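Safety review, Trindmont floor, January
Present: R. Deschamps, A. Besson, Hoarau (supplier, by phone)

1. Gripper fault
Besson reported that a handheld gripper stuck closed at cycle 3000 of the Drekach table task and pinched the operator's thumb. No injury. Gripper 7 was tagged and pulled. Hoarau thinks the return spring is at fault – strip-down report to follow.

The task setup has not changed: vase and runner on the table, one gripper in each hand.
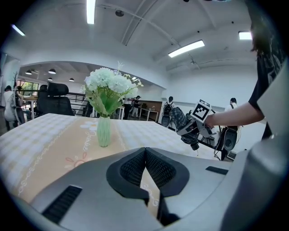
2. Actions
Deschamps to check the springs on all 16 units. Besson to add a release check before each run.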